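Plots and Self-Build board
Thread: Lakeside plot at Lavham – would you buy without seeing the drains search?

abena_agbeko
Posted 20 Dec 2024

Hello all, long-time reader and very occasional poster. My husband and I have been looking for a bit of land for the best part of three years and we've finally found one we both like, which if you knew us you'd understand is a small miracle! It's a corner plot at Lavham, on the lane that runs down to the water, with outline permission for a three-bed house. The agent (Varkent) describes it as "ready to build" and there are 293 square metres of it, so not huge, but enough for a house and a bit of garden at the back where the evening sun comes in.

My worry is that the foul drain seems to stop at the neighbour's gate, and the agent goes a bit vague whenever I bring it up. They'd like a holding deposit of £3000 before the searches come back. Would you pay it? We don't want to lose the plot, but I've got a knot in my stomach about it.

vaughn_w
No. Sorry to be blunt with you. "Ready to build" means whatever the seller wants it to mean. Get the drainage search first, and if they won't wait, let somebody else find out where the pipe goes.

Esperanza A
Oh, I think that's a bit harsh, Vaughn! We paid a holding deposit on ours and it was perfectly all right, but we had it in writing that it came back to us if the searches turned up anything nasty. Our solicitor wrote one paragraph, the agent grumbled for a day or so and then signed it. I'd ask for the same, Abena, and see how they react – you'll learn a lot from that by itself.

I'd also walk the lane after a good long spell of rain. We went to see ours in August when everything was baked hard and lovely, and then the first wet week we had a pond where the kitchen was meant to go.

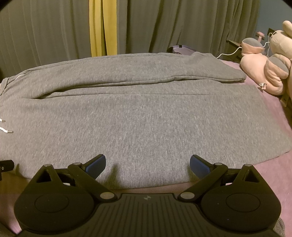
The other thing I'd do is knock on the neighbour's door. Ours was a dear old boy who had lived there since the lane was a track, and he knew where every pipe and cable went, including two that weren't on any plan. He gave us a cup of tea and a sketch on the back of a seed packet, and our builder used that sketch more than he used the survey.

thaddeus_ab
I'm with Vaughn on the deposit, though Esperanza's point about the neighbour is a good one. If the drain is private past that gate you may need an easement, and then you're relying on goodwill. Ours at MacRitchie Close took 151 days to sort out and the neighbour was being nice about it.

Have you asked what a small treatment plant would cost instead? We had a quote from Zudden for one. They do need a bit of room and you can't put them right up against the house, so on a plot that size I'd measure carefully before getting your hopes up.

vaughn_w
A treatment plant that close to a lake might not get consent at all. Worth asking before spending money on drawings.

thaddeus_ab
Fair point, it'll depend on where it discharges. Ours went to a ditch.

Mayuree
We're on the same lane, some 20 doors up from the water! The main drain does reach us, but I couldn't tell you about the bottom end. It's a lovely spot, and people stop to chat when you're out with the bins. Send me a message, Abena, and I'll ask at the house next to your plot, as I know them to wave to.

abena_agbeko
Thank you all so much, what a kind bunch you are. I've emailed the agent asking for the refund wording Esperanza mentioned and said we'll wait for the drainage search whatever happens. No answer yet. Mayuree, I've sent you a message, and if you're about at the weekend we'd love to come and say hello – I'll bring cake.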